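Silikonfuge (Sanitärbereich)

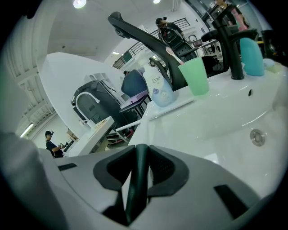
Waschbecken mit weißer, glänzender Oberfläche

Als Silikonfuge bezeichnet man im Bauwesen eine elastische Fuge aus Silikondichtstoff, die den Anschluss zwischen zwei Bauteilen schließt, ohne sie starr miteinander zu verbinden. Man begegnet ihr in fast jeder Wohnung, meist an Waschbecken, Duschwannen und Badewannen, und nimmt sie gewöhnlich erst dann so richtig wahr, wenn sie dunkel wird oder sich an einer Seite von der Wand löst.

Aufgabe

Bauteile bewegen sich, auch wenn man es ihnen nicht ansieht. Eine Badewanne senkt sich beim Füllen ein klein wenig, der Estrich trocknet und schwindet noch lange nach dem Einzug, und Fliesen und Keramik dehnen sich bei Wärme unterschiedlich aus. Zementärer Fugenmörtel würde an solchen Stellen reißen. Der Dichtstoff dagegen gibt nach und kehrt danach weitgehend in seine Form zurück - vorausgesetzt, er haftet nur an den beiden Flanken und nicht zusätzlich am Fugengrund. Um diese sogenannte Dreiflankenhaftung zu vermeiden, legt man in tiefere Fugen vorher eine Rundschnur aus geschlossenzelligem Schaumstoff ein.

Die Silikonfuge ersetzt allerdings keine Abdichtung. Der eigentliche Feuchteschutz liegt unter den Fliesen, als Bahn oder als Anstrich mit eingelegtem Dichtband.

Ausführung

Die Flanken müssen sauber, trocken und fettfrei sein. Der Dichtstoff wird mit der Kartuschenpistole möglichst in einem Zug eingebracht und anschließend mit einem Fugenglätter und etwas Glättmittel abgezogen, bevor sich eine Haut bildet. Wer die Ränder abklebt, zieht das Band am besten sofort nach dem Glätten ab. Bis zur vollständigen Aushärtung vergehen je nach Querschnitt und Luftfeuchte ein bis mehrere Tage, und so lange sollte man der Dusche nach Möglichkeit Ruhe gönnen.

Für Naturstein verwendet man neutral vernetzende Sorten, denn die essigsauren können kalkhaltiges Gestein angreifen und Verfärbungen am Rand hinterlassen.

Wartung

Silikonfugen in Nassräumen gelten in der Regel als Wartungsfugen und sollten von Zeit zu Zeit geprüft werden. Regelmäßiges Lüften und das Abspülen von Seifenresten verlängern ihre Lebensdauer spürbar. Ist der Schimmel erst einmal in das Material eingewachsen, hilft nur noch das vollständige Herausschneiden und Erneuern - neues Silikon haftet auf altem schlecht.

Siehe auch: Acryldichtstoff, Bewegungsfuge, Verbundabdichtung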